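Speaker Notes
Guest Amenities and Waste Reduction in Mid-Size Hotels
Presented by Leen Hijazi, Pindmont Hospitality Office
December 2, 2019

Slide 1: Opening
Thank the host and the program staff. Introduce the Pindmont office and its role in advising member hotels on purchasing and housekeeping policy. State that the talk covers amenities only – linens and food waste are addressed in the separate October report. Ask that questions be held until the end, except for questions on terms.

Slide 2: What we mean by an amenity
For the purposes of this review, an amenity is any item placed in a guest room or handed over at the front desk that the guest may use up or take home. The term includes soap, shampoo, dental kits, wipes and sewing kits. It does not include towels, robes or hair dryers. Members of the audience who work in purchasing may use a wider definition. Acknowledge this and move on.

Slide 3: Scope of the review
The review covered 229 guest rooms across 2 member properties, the Zivell and the Rastogi. The Zivell serves mostly business travelers on short stays. The Rastogi has a larger share of families and stays of a week or more. Both properties buy from the same regional supplier under a shared contract, and both restocked rooms daily when the review began.
Pause for the map. Point out that the Rastogi is the older building and has one small storeroom per floor.

Slide 4: How items were recorded
Housekeeping supervisors filled in a one-page sheet at checkout. Opened items, unopened items and missing items were entered in separate columns. Missing items were treated as used. Explain that this choice makes waste look lower than it may be, and that the office preferred a cautious figure.
A total of 334 checkout sheets were accepted. Sheets with no room number were set aside.

Slide 5: Main findings
Short-stay guests opened soap and left most of it behind. Dental kits were often left untouched at the Zivell and seldom left at the Rastogi. Sewing kits were rarely opened at either property. Guests staying longer asked for extra shampoo at the desk even when the room had been restocked that morning – the daily amount was poorly matched to need.
Do not read the table aloud. Refer the audience to the handout.

Slide 6: Sorting and storage
Individually wrapped goods should be sorted by type before they are loaded onto carts. Wipes and other soft packs can be stacked flat on the counter and checked for damaged seals. Opened items are never returned to stock. Unopened items from occupied rooms are returned only where local health rules allow it.

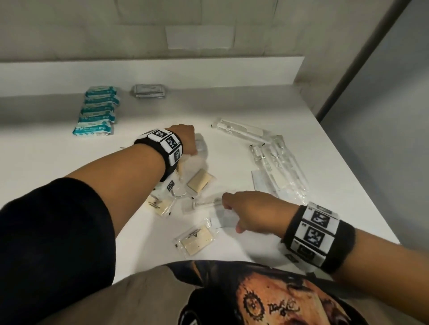 Slide 7: Recommendations
Move dental and sewing kits to the front desk, available on request at no charge. Restock soap only when the bar in the room is nearly finished. Place a short card in each room explaining how to ask for more. Review order quantities each quarter with the supplier.
Stress that the card should be brief and should not lecture the guest. The draft wording is on the back page of the handout.

Slide 8: Cost
The office has set aside $2,000 for printing and staff training at the two properties. No new equipment is requested. Savings will be reported after a full year, and speakers should not offer an estimate before then.

Slide 9: Next steps
The Gukonora has agreed in principle to join the second phase. Its laundry and storage areas are shared with a conference center, so the recording sheet will need a new column. Hotels wishing to take part should leave their contact details at the registration desk.
Open the floor to questions. If asked about refillable dispensers, state that the office has not yet taken a position and that the matter is before the purchasing group.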